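Handheld Gripper Work in Shared Rooms: Site Practice Gallery

These pages go with the Plevholm site practice notes for handheld gripper recording in rooms that other people use. The notes cover placement, object handling, session length and records. They apply to work done with a two-finger handheld tool, where the operator's arm does the moving and no powered arm is present. Powered arms are dealt with in the Skaker notes, and the two sets should not be mixed on one site.

Captions have been kept short. Clause numbers refer to the current issue, revised in August.

1. Approach and alignment

Clause 3 asks the operator to start each take with the fingers open and the object in the gap between them. The tool should be brought in low over the near edge of the table. If the object is off to one side, move the tool and leave the object where the task sheet put it. A clear-shelled object, such as a see-through mouse, goes on the sheet as "transparent" whatever its tint, as depth estimates on such items are less dependable and the reviewer needs to be able to filter for them.
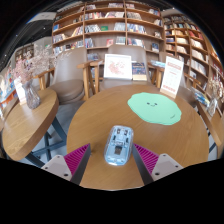

Da-eun Nam wrote in to say that Clause 3 is too strict about the starting pose. In her view a take that begins slightly off centre is still useful, and operators who are told to line up perfectly end up with a habit that shows in every recording. She would like the clause to set an outer limit and leave the rest to the operator. The point has been accepted in part. The next issue will allow an offset start, provided the object is inside the finger gap before the fingers begin to close.

2. Fixed items and task items

The task sheet divides everything on the work surface into two classes. Task items may be gripped, lifted and set down. Fixed items stay put for the whole session and are checked against the reference picture at each break. Furniture, signage and anything belonging to the host site is fixed by default, and an operator who needs one of these items moved must ask the host first. 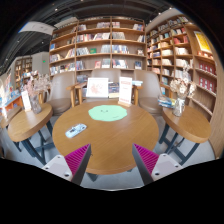

Fixed items should be recorded by position as well as by name. A sheet that says only "sign" or "mat" is of little use to the person who has to reset the table on another day. The entry should give the item, the part of the table it occupies and any item beside it. For the layout shown, "scalloped green mat, rear half; upright sign in wooden base, back edge" would be enough. Orientation is added where the item has an obvious front – printed faces, text and handles all count. Items on neighbouring tables are entered only if the tool will pass over them. Salameh sheets have a separate column for this and may be used in place of ours.

3. Clear and faceted objects

Glass and hard clear plastic come under Clause 9. The object is to be placed on a mat or other non-slip surface where one is available, and set down fully before the fingers open. Dropping from height is not permitted, even by a small margin. Pads are inspected before any glass item is handled. A pad with torn or flattened ribs is replaced, and the change is written on the sheet with the time.
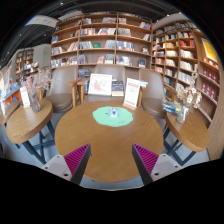 Closing speed is kept at the lower setting for the same class of object. Operators should watch for slip during the lift, and stop the take if the item turns between the pads. A stopped take is kept and marked as stopped. It is not deleted, and it is not repeated under the same take number. Chipped or cracked items are withdrawn at once and the table surface is checked by hand light before work resumes.

4. Session limits

An operator may hold the tool for no more than 90 minutes in a session, with 2 breaks in that time. The host site is told the start and finish times beforehand. Walkways between seats and tables are kept clear, and bags and cases are not left on chairs.

If a member of the public comes within reach of the tool, the operator lowers it and waits. Recording may start again once the person has moved off.

5. Records

Sheets are kept for 900 days and stored with the reference pictures. Vitmont sites send a copy to the host on request. Comments on any clause should quote the clause number and go to the site practice desk by noon on Monday to be read that week.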